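Lista de revisión de la mesa – comedor pequeño, piso de alquiler Trimalside
Revisión del 24 de junio de 2024

Antes de que entre cada grupo paso por la mesa con esta hoja. La empecé para mí, con cuatro cosas apuntadas, y ya va por 14 puntos (hoy pongo solo los que tienen comentario, que si no os dormís).

1. Plato: borde sin desconchones. CORRECTO
Paso el dedo por todo el canto, despacio, y luego lo pongo de lado contra la luz. Un desconchón pequeñito corta más de lo que parece, ¡y siempre está donde va la mano!
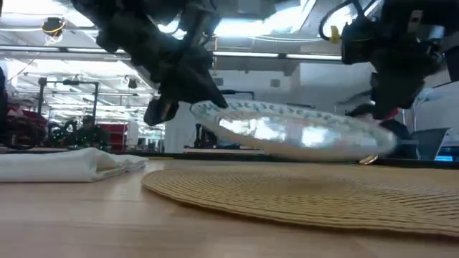

Foto: Keerthana Murthy

2. Plato: esmalte y dibujo. CORRECTO, CON NOTA
Los motivos verde azulados del borde siguen bien marcados. Me pide el cuerpo frotar con estropajo, pero no, esponja blanda y listo. Si veo una raya fina que llega hasta el canto, el plato se retira aunque no se mueva nada al apretar.

3. Salvamanteles redondo: plano y sin hebras sueltas. CORRECTO
Estos de fibra trenzada se abomban con la humedad – el vaso alto encima de uno abombado es un susto seguro. Si baila, lo dejo una noche bajo un par de libros gordos. En el armario quedan 9 de repuesto.

4. Vaso verde: base y boca. CORRECTO
Con tanto relieve cuesta distinguir una grieta de un reflejo, así que lo giro delante de la ventana.

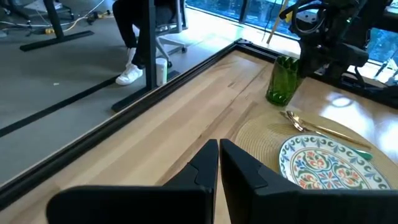

Y de paso miro que no quede a menos de un palmo del borde de la mesa, que los niños pasan corriendo y arrastran lo que pillan.

5. Cubiertos dorados: mangos firmes. PENDIENTE
Aquí soy pesadísima. Cojo cada pieza por la cabeza y por el mango e intento girarla. Si cruje o cede, fuera. El mes pasado retiré dos tenedores, y los nuevos de Grevden llegan a finales de junio, 345 euros la caja completa (sí, yo también me quedé callada un rato).

6. Servilleta de tela: limpia y que no cuelgue. REPASAR
Tiene que quedar doblada y entera sobre la mesa. Arrugada me da igual para la seguridad, pero para la vista no, así que la repaso. Ojo con los cubiertos escondidos debajo, sobre todo los que tienen púas.

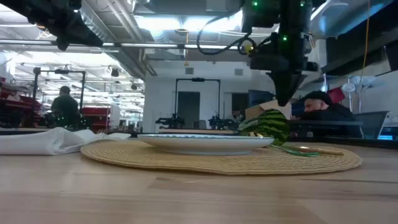
Lilian Temba: Yo añadiría un punto para las servilletas recién lavadas. En casa las tendíamos con suavizante y luego no secaban nada, y cuando se volcaba el agua acababa todo en el suelo. Desde que las lavo sin él, empapan de maravilla.

Pues apuntado, Lilian, entra como 6 bis. Sin suavizante desde ya.

7. Tablero: juntas y astillas. CORRECTO
Paso un trapo viejo a favor de la veta, y donde se engancha, lija fina. Le doy aceite dos veces al año y aguanta más de 12 horas sin ponerle nada encima, aunque la etiqueta diga menos.

8. Piezas sueltas. REPASAR
Cualquier tenedor que se quede por una esquina vuelve a su sitio antes de sentar a nadie. Con los mangos verdes se ven bien, menos mal. 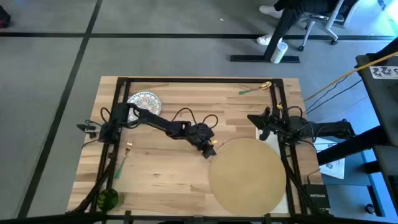
También me agacho a mirar la moqueta, que se traga lo que cae. Un tenedor en el suelo y alguien descalzo, mala combinación.

9. Luz y paso. CORRECTO
Cortina a media altura cuando pega el sol y sillas metidas.

Queda abierto el punto 5 hasta que lleguen los cubiertos. Si alguien encuentra otro mango flojo, que lo deje en la caja de Sisis del aparador y me avise, por favor, ¡no lo devolváis al cajón!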